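4.3 Setting Up a Bout for Scoring

Complete this section before the first bell. The Viltix scoring console must be connected to power and to each judge's keypad.

1. Press and hold MENU for 2 seconds. The bout screen opens.
2. Enter the bout number, the weight class and the number of scheduled rounds.
3. Assign a keypad to each judge. Each keypad displays the judge's seat number when it is accepted.
4. Select the ten-point system, unless the sanctioning body has directed otherwise.

Note: The console stores 1,000 bouts. When the memory is full, the oldest record is overwritten.
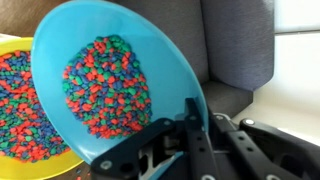 Colored gravel on a blue plate.

5. Ask each judge to submit a test score. Confirm that all scores appear on the supervisor's screen, then select CLEAR TEST.
6. Select LOCK. Bout details cannot be changed after this step without the supervisor code.

Caution: Do not disconnect a keypad during a round. Scores that have not been submitted will be lost. If a keypad fails, record that judge's score on a paper card and enter it under MANUAL ENTRY before the next round begins.

Point deductions are entered by the supervisor only. See Section 4.5.

Section revised 2026-07-31. Approved by Kamarul Wibisono.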